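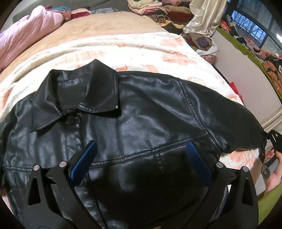

Collar and top button, black jacket.

Re: first jobs, worst bosses

Omar Hattar wrote:
> My first boss at Madex paid us out of a biscuit tin and
> docked me for using both sides of the paper towel. I lasted
> one February. Surely someone on this list can beat that?

I can match it, Omar, though mine had better manners.

At 19 I answered a card in a newsagent's window and found myself doing the books for Lomonari, a firm that sold curtains. I had told them I could do books. I had read a lot of books. Mr Tiedemann, who ran the place, asked me one question at the interview, whether I minded stairs, and gave me the desk on the third floor.

The flat that went with the job was above a chip shop and cost 55 a week, payable to Mr Tiedemann's sister. I worked out much later that between them they were getting most of my wages back by teatime.

The trouble started when I noticed that one customer, a Mr Landov, had ordered curtains for 818 windows. I went up and said this seemed a great many windows for a man with a bungalow. Mr Tiedemann looked at me quite kindly and said Mr Landov was fond of the light. Then he gave me the afternoon off - paid, so I knew it was serious.

I handed in my notice at 3 o'clock the next day. He wrote me a glowing reference praising my discretion, and I have been getting jobs on the strength of it ever since.

Did you ever get the paper towel money back?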